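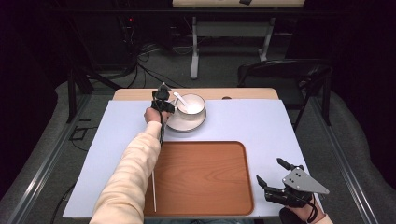
What did visitors most want to know at the Vatgate open day? According to Emese Bakos, who ran the afternoon sessions, they wanted to know how long it takes before a robot can do a kitchen job without help.

She gave the same reply to all of them. "It depends on the job, and it depends on how many times a person has done it for us first," she said. "For clearing one place setting, our plan calls for 400 good runs. For a full table I wouldn't want to give a number yet."

Vatgate opened its workshop to the public in February, for the first time since moving to the Hajdu building. The sign-in sheet at the door had 307 names on it by closing. Most were neighbors and students, with a few people from restaurants.

Bakos has worked there for four years. Before that she managed a hotel kitchen, and she says the change was smaller than people assume. "I used to train new staff to carry dishes. I still spend my day thinking about how dishes get carried."

The table work drew the longest line. An operator holds a gripper in each hand and works through a short task with a bowl, a spoon, a saucer and a tray. The grippers record how the hands move and when the jaws open and close, and those recordings go into training.

"A lot of visitors thought the person was steering a robot somewhere else in the building," Bakos said. "I had to explain that the person is doing the job and we keep the record of it. The robot comes later."

I asked her what makes a run good. She said the operator has to work at an even speed, pick things up in a sensible place and avoid fixing small mistakes with the fingers. "If you drop the spoon, you pick it up with the gripper or you start over. People want to reach in. I did it too, my first week."

Spoons came up several times in our talk. Kristóf Bárány, who looks after the hardware, joined us for part of it and said a spoon resting in a bowl is harder than it looks. The handle can end up at any angle, and it slides when touched. His team has changed the finger pads twice because of it.

"The first pads were too hard," he said. "On glazed dishes they slipped. The second set was soft enough but wore down in 26 days. We're on the third set and I'm fairly happy."

Visitors were allowed to try the grippers at a side table. Bárány said children usually did better than their parents, and he puts that down to them not minding a slow start. One man from a catering company stayed for close to an hour and asked for the weight of each gripper, the price, and whether it could be washed. It can't.

Not every question was friendly. A woman who works in a school cafeteria asked Bakos directly whether this would take her job. Bakos told her she didn't know what kitchens would look like in ten years. "I wasn't going to tell her something nice that I couldn't back up," she said. "She thanked me and then she tried the gripper."

The company plans another open day at the same address on 8/17/26, with smaller groups and a sign-up list. Bakos wants more chairs and a microphone, having lost her voice by four o'clock the last time. Bárány wants a second side table and spare pads.

People who would like a place can write to the front desk and ask for Bakos.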